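Prorkdale Tabletop Set

Welcome, and thank you for stopping by! Prorkdale is a collection of recorded demonstrations in which a person guides a robot arm through small kitchen-table jobs, gathered so that a learning system can pick up the same jobs by example. We put it together at Hemow over a long stretch of evenings and it has grown a good deal bigger than we planned, so please read this page before you download anything – it will save you some disk space and probably a grumpy afternoon.

What is in it

The current release holds 4,000 demonstrations. Each one is a folder with the video from the cameras, the joint positions of the arm, the gripper opening, and a short sentence saying what the person was trying to do ("put the strawberry on the plate," and so on). The sentences were typed by whoever was driving at the time, so spelling wanders a bit, and you will find "catsup" in there more than once. We left those alone on purpose. People who talk to robots at home won't all spell the same way either.

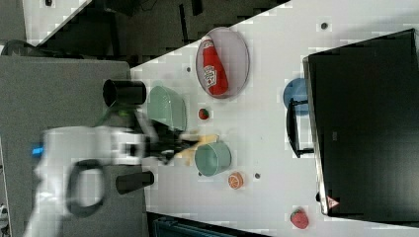 The robot arm over the table
Scene from Prorkdale

The things on the table are ordinary: cups, bowls, plates, a ketchup bottle, pieces of fruit. We shuffle them between demonstrations and don't tidy up much, so a cup may well be lying on its side when the next one begins. Please don't filter those episodes out just because they look messy! In our own training runs the model got noticeably better at recovering from a bad start once we put them back in.

Fast arm movements leave motion blur in the video. If your method depends on sharp pictures of the gripper, you can skip frames using the speed column in the joint file, although we've had good results simply keeping everything.

Splits

Train is everything not listed below. The validation list has 387 demonstrations and the test list has 243. Both were picked by session, so no session appears on two sides. There is also a little folder called "oops" with 95 demonstrations where the person gave up partway or dropped something and carried on. These are not counted in the 4,000, and I'm rather fond of them.

Known problems

Sessions from July have the gripper opening recorded upside down (closed is 1, open is 0). The loader flips it for you, but if you read the files yourself you will need to do it by hand. A few sentences name the wrong color of cup. If you spot one, send us the folder name and we'll fix it in the next release.

Loading

Kanyarat Saithong wrote the loader, which is called Nuchit and lives in the tools folder along with her notes. Start with the small sample before pulling the full set – the full set is slow even on a good connection.

Last updated March 12, 2022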